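Prenum: a website request logger and the dataset that fell out of it

README, last tidied in April

What it is

Prenum loads a web page the way an ordinary browser would, writes down every request the page makes, and saves the result as one JSON file per visit. It also records the certificate of each host, any redirects on the way, and cookies set before anybody has clicked anything. It does no scoring. If you want a padlock in traffic-light colours there are plenty of services that will sell you one.

The dataset in this repository is what we collected while building it. We pointed it at the sites of small businesses in and near Prarthorpe, mostly cafes, takeaways, garages and one very ambitious dog groomer, and left it running overnight.

Who looks after it

Josefien Koster wrote the crawler. Kristof Goossens wrote the parser, then rewrote it, then asked that the first one be removed from the history (it hasn't been). Aoi Ogura handles the labels and answers most of the issues. Jeanine Groen pays for the server and would like it to be smaller.

Getting started

You need Python 3.9 or later and a copy of Chromium that you don't mind being bossed about. Install with pip from the top folder, then run:

prenum visit example.com --wait 11

The wait is in seconds. Eleven is the default after a long argument between people who wanted 9 and people who wanted 13. Shorter waits miss the slower ad scripts. Longer waits mostly catch chat widgets asking whether you need any help.

Output goes to the folder called visits unless you say otherwise. Running the same visit twice does not overwrite the first; you get a second file with a number on the end, and in time a great many files with numbers on the end.

What is in a visit file

page: the address asked for and the address you ended up at, which on restaurant sites are often not on speaking terms.
requests: every request in order, with host, type, size, status and the thing that triggered it.
certs: issuer, start and end dates, and the names covered.
cookies: name, host and lifetime. Values are dropped before saving.
labels: our guess at what each third-party host is for – fonts, maps, payments, adverts, or "other", which is doing a lot of work.
thumb: the first large picture on the page, kept so that the person labelling can tell one visit from the next.
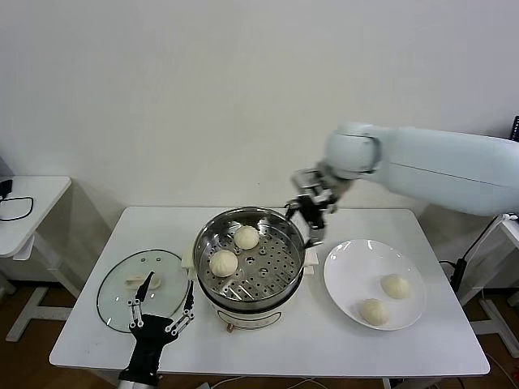
Sample thumb, steamed buns in a steamer basket

Thumbs are stored at reduced size and take no part in any of the counts. Leave them out with --no-thumbs and the download gets a good deal lighter. Jeanine recommends this.

How the labels were made

Hosts were first matched against Michailidis, our own list of known third parties, which began as a spreadsheet and still behaves like one. Anything left over was labelled by hand by two people working separately. Where they disagreed, Noémie Boychuk decided, and her decisions are in the notes column along with some remarks we have left in for colour.

A host gets one label only. This is plainly wrong for the large companies that serve fonts from one corner and adverts from another, so we label by full host name and hope. Corrections are welcome as long as they come with a visit file that shows the problem.

Known problems

Sites behind Istgate, the bot filter, usually return a polite blank page. These visits are kept and marked blocked: true. Please filter them out before announcing that you have found the fastest website in the county.

Certificates are read once, at first contact. If a host swaps its certificate halfway through a visit we won't notice.

Consent banners are never clicked. The data shows what happens to somebody who ignores the banner, which covers most of us, but it says nothing about what happens after "accept all".

Everything was crawled from a single connection. Hosts that pick a server by location will look different from yours.

File sizes are as sent over the wire, after compression. Kristof's old parser reported them before compression, and files from that period carry parser: 1. Don't mix the two. We did, for a whole month.

Being a decent guest

The crawler waits 30 seconds between pages on the same host and reads robots.txt. You can lower the wait in the config file, but we'd ask you not to, particularly if the site belongs to a takeaway on its busiest evening. Site owners who want their visits removed can open an issue with the address, and Aoi will take them out at the next release.

Licence

Code is under MIT. The visit files may be used for research and teaching. Thumbs belong to whoever took them and should not be passed on separately.

Bug reports

Include the command, the visit file and the version number from prenum --version. "It doesn't work" will be closed, with sympathy.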